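"Die Mappen waren immer das Schlimmste"

Wer Conall Hennessy bei Steltine besucht, muss erst einmal Schritt halten. Er redet schnell und geht noch schneller, und auf dem Weg durch die Halle bleibt er an jeder zweiten Station stehen. Seit elf Jahren arbeitet er hier in der Retourenabteilung, seit März leitet er den Bereich, in dem die Roboter stehen. "Zelle Samuel", sagt er und zeigt nach hinten. "Den Namen hat die Spätschicht ausgesucht, da hatte ich kein Mitspracherecht."

Bei Steltine kommt zurück, was Büromärkte und Onlinehändler nicht verkauft oder wieder hereinbekommen haben: Mappen, Hüllen, Taschen, dazu Kleinkram für Schreibtisch und Kommode. Bis zum Frühjahr wurde jedes Stück von Hand auseinandergesucht, 1.560 Teile an einem starken Tag. "Transparente Folie auf transparenter Folie, das klebt, das rutscht, das spiegelt. Nach sechs Stunden siehst du die Kanten nicht mehr", erzählt Hennessy. "Und ausgerechnet damit haben wir bei den Robotern angefangen! Die Leute in Colberg haben uns für verrückt erklärt."

In Colberg sitzt die Schwesterfirma, die schon länger automatisiert, allerdings nur Kartons. Kartons seien brav, meint Hennessy, die hätten sechs Seiten und blieben, wie sie sind. Eine Reißverschlusstasche dagegen liege jedes Mal anders da. Wenn ein Greifer sich von oben einer solchen Tasche nähert, schaut er immer noch hin, auch nach Monaten. "Das ist wie beim Elfmeter. Ich kann da nicht weggehen."

Zwei Arme teilen sich die Fläche, jeder mit eigenem Greifer. Eingerichtet wurden sie von drei Kolleginnen aus der Sortierung, die dafür 60 Stunden Schulung bekommen haben - bezahlt und während der Schicht, darauf legt er Wert.

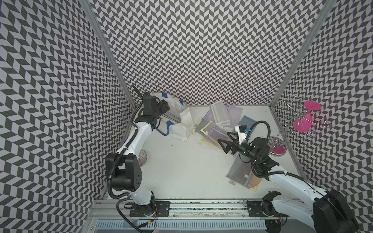

Was sich für die Belegschaft geändert hat

Entlassen wurde niemand, das war mit dem Betriebsrat so vereinbart. Trotzdem sei die Stimmung am Anfang mies gewesen. "Klar hatten die Leute Angst. Ich auch, ich hab zwei Kinder." Geholfen habe, dass die Sortiererinnen selbst entscheiden durften, welche Ware in die Zelle geht und welche auf dem Tisch bleibt. Sie schreiben die Fehlgriffe auf und besprechen sie jeden Morgen mit der Technik. Eine von ihnen programmiert inzwischen die Greifpunkte um, wenn ein neues Format kommt, und verdient eine Lohngruppe mehr.

Schneller als die Menschen sind die Arme bisher nicht. Ihr bester Tag lag bei 942 Teilen, und bei dünnen Mappen, die übereinanderliegen, muss immer noch jemand eingreifen. Hennessy stört das wenig. "Die nehmen uns die Stunden ab, in denen einem die Augen brennen. In der Zeit prüfen wir Reißverschlüsse und Nähte, und da finden wir jetzt Sachen, die früher einfach durchgegangen sind."

Im Herbst soll der Standort Gaditby eine zweite Zelle bekommen, zunächst für Testreihen mit 500 Teilen. Die drei Kolleginnen fahren hin und lernen die Leute dort an. Hennessy würde am liebsten mitfahren - "aber irgendwer muss ja bei Samuel bleiben".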